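Wovholm推出春季床品系列“Prumov”：让换床单这件小事，变得舒心一点

（Grultville，二月）家居纺织品牌Wovholm今日宣布，全新床品系列Prumov将于本月起在Grultville旗舰店及线上商店同步发售。系列包括床笠、平铺床单、被套、枕套和配套毛巾，由品牌与面料工坊Fortin合作织造，前后打磨了3年，如今总算可以拿出来和大家见面了。

说起这个系列的由来，还得从顾客的来信讲起。这几年里，Wovholm的客服邮箱收到过许多关于床单的烦恼：有人说洗过几次就起球，有人说床笠的四个角总是往上跑，还有一位住在顶楼的老顾客写了满满两页纸，细细讲她夏天夜里怎么也睡不踏实。这些信我们都一封一封读过，也在产品会上念给设计和采购的同事听。Prumov的许多细节，就是从这些信里长出来的。
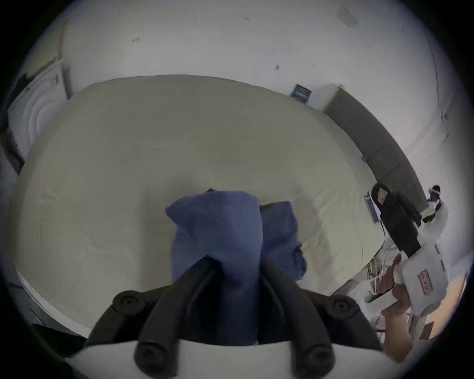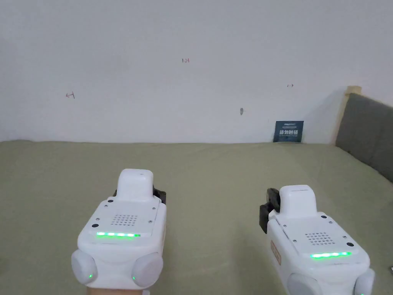 先说面料。Prumov选用长绒棉与亚麻混纺，成布之后再经过一道轻柔的水洗，摸上去已经有了几分旧棉布的软和，不需要再花一两个月慢慢“养”。亚麻的那一点筋骨还留着，铺开来有自然的纹路，懒得熨烫的朋友尽可以放心，洗好抖一抖、晾平了就能用。系列的平铺床单和被套均为200支纱线密度规格，厚薄适中，从初春一直用到深秋都合适。

床笠是这次改动最大的一款。四角的松紧带从局部缝制改为整圈包边，加深了侧围，较厚的床垫也套得住。我们还在床笠内侧的短边缝了一枚小小的布标，摸黑换床单时用手一探，就知道哪头是短边，再不用转来转去地试。这个主意来自门店的一位店员，她说自己在家里每次都要套错一回，说得大家都笑了，打样室第二天就把布标缝了上去。

颜色方面，Prumov首批推出橄榄绿、雾蓝、燕麦和陶土红四色，可以成套购买，也可以单件混搭。染色在Fortin的老染坊里完成，染缸用的是小批量工艺，所以不同批次之间会有极细微的深浅差别。我们很喜欢这种差别，也在包装内附了一张卡片，把批次和洗涤建议写得清清楚楚，方便日后补购时对照。

“我母亲有一条用了很多年的床单，边角都磨薄了，她还是舍不得扔，说贴着脸的感觉最好，”Wovholm创始人Brayden Morin表示，“做Prumov的时候，我常常想起那条床单。我们希望顾客拿回家的第一晚，就能睡到那样的感觉，之后许多年也还愿意把它从柜子里取出来。Fortin的师傅们陪着我们一遍遍改纱线、改水洗的时间，有时候为了一块小样要来回寄上好几趟，我真心感谢他们的耐心。”

为了配合新品上市，Wovholm同时启动“旧床单回家”活动。顾客可将家中洗净的旧床单、旧被套或旧毛巾带到Grultville旗舰店，品牌不限，新旧程度不限，有破洞也没关系。每交回一件，即可在购买Prumov任意单品时享受一次优惠，每位顾客最多可使用2次。收回的布料会按状况分拣，尚好的经过清洗消毒后交给本地的动物收容所做垫布，其余的由Fortin拆解成纤维，用作填充材料。

旗舰店二楼也为新系列重新布置过，店里铺好了几张床，欢迎大家脱了鞋坐一坐、躺一躺，带着孩子来也很好。每天下午3点，店员会在二楼教大家怎样一个人套好大号被套，怎样把床笠叠得方方正正放进柜子，还会聊聊棉麻织物去渍的小办法，比如茶渍和粉底印该怎么处理。活动免费，无需预约，现场备有热茶和小饼干，来晚了站着听也无妨。

洗护方面，Prumov全系列可机洗，建议使用温水和中性洗涤剂，深浅色分开，避免使用漂白剂和大量柔顺剂。可以低温烘干，不过如果家里有阳台，我们还是忍不住要劝您晒一晒太阳，晒过的棉麻有一股干净的香气，铺上床的那一刻，整个房间都会跟着清爽起来。

Prumov系列提供单人、双人及加大三种尺寸，毛巾分为面巾与浴巾两款。线上订单统一采用可重复使用的棉布袋包装，袋子用同色余布裁成，收到之后可以拿来收纳换季的枕套，也可以出门旅行时装换洗衣物。首月下单的顾客，可享受最高80元的运费减免，具体金额按配送地区计算，结算页面会自动显示。

关于Wovholm
Wovholm是一家扎根于Grultville的家居纺织品牌，产品涵盖床品、毛巾与餐桌布艺。品牌从一间临街的小铺子做起，至今仍保留着为顾客修补床品的柜台，无论是脱线的被套还是松掉的床笠，都可以送回来请师傅看一看。

关于Fortin
Fortin是一家从事棉麻织造与染色的面料工坊，长期为家居与服装品牌提供小批量定制面料，Prumov是其与Wovholm合作的首个完整床品系列。

媒体如需产品资料、面料小样或采访安排，请与Wovholm品牌传播部联系，也欢迎直接到旗舰店二楼找我们喝杯茶。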